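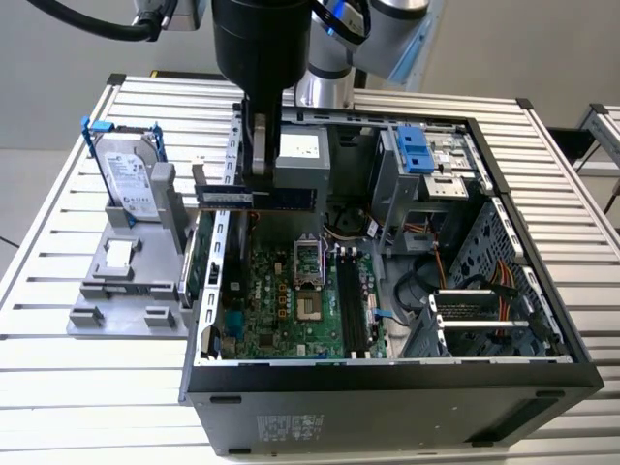 The Green Board

Dzintra Paju had wanted to see the inside of a computer since she was nine, and now she was sixty-eight and had one all to herself, lying on its side on the bench with its lid off like a sardine tin. It was glorious!

"Memory goes in there," said Nikard, pointing with his pencil at two long black slots. "Processor goes in the square bit. Don't touch the gold."

"I wouldn't dream of touching the gold," said Dzintra, who had been dreaming of exactly that.

The evening class met above the Verkamico paint shop, and everything smelled faintly of white spirit. She had signed up in November, with the leaflet still damp from the letterbox, and paid her 145 in coins and notes from the biscuit jar. Her sister thought she should have done watercolours. But what watercolour ever had a little silver frame with a lever you could lift and lower, and such a lovely click at the end of it?

She bent closer. The board was green, a proper deep green, and the more she looked the more it turned into a town. There were terraces and squares, and small round towers that Nikard called capacitors - she said the word under her breath all the way home on the bus that first week. The power supply was the town hall, obviously, big and grey and boxy. The two empty slots were a pair of streets waiting for their houses.

"Who lived here before?" she asked.

"It came from Vasiliauskas, the accountant," said Nikard. "Some 400 letters a year went through that, I should think. Reminders, mostly."

Dzintra was delighted. She had received one of those reminders herself, over the matter of the garage roof, and here was the very place it had been thought up!

Old Ullus on the next bench was muttering at a screw. He had dropped it three times already and every time it rolled under the same radiator. She fished it out for him with a knitting needle, which she kept in her bag for emergencies, and he shook her hand as if she had pulled him from a river.

Then she went back to her own machine. She took the stick of memory by its edges, the way they'd been shown, and lined up the notch. She pressed one end, then the other, harder than seemed polite.

Click.

"Nikard!" she shouted, though he was standing right behind her. "Somebody's moved in!"

He leaned over and looked for quite a long time.

"So they have," he said. "Do you want to do next door as well?"

She already had the second stick in her hand.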